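Tuesday, April 28, 2020
By the Veltercombe Neighbourhood Centre

Veltercombe is delighted to share that 42 households will soon receive a desk of their own for learning at home, thanks to a very generous $3000 gift from our good friends at Stirard!

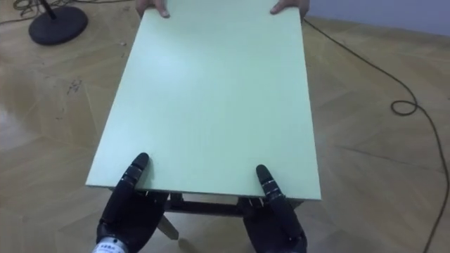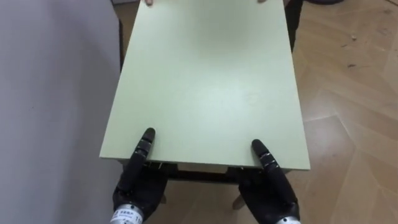
A pale green tabletop, seen in both photos.

Deliveries begin next week, with chairs to follow by October, and we couldn't be more grateful to our neighbours.

14 shares | 2 comments
Contact: Veltercombe Neighbourhood Centre
Back to top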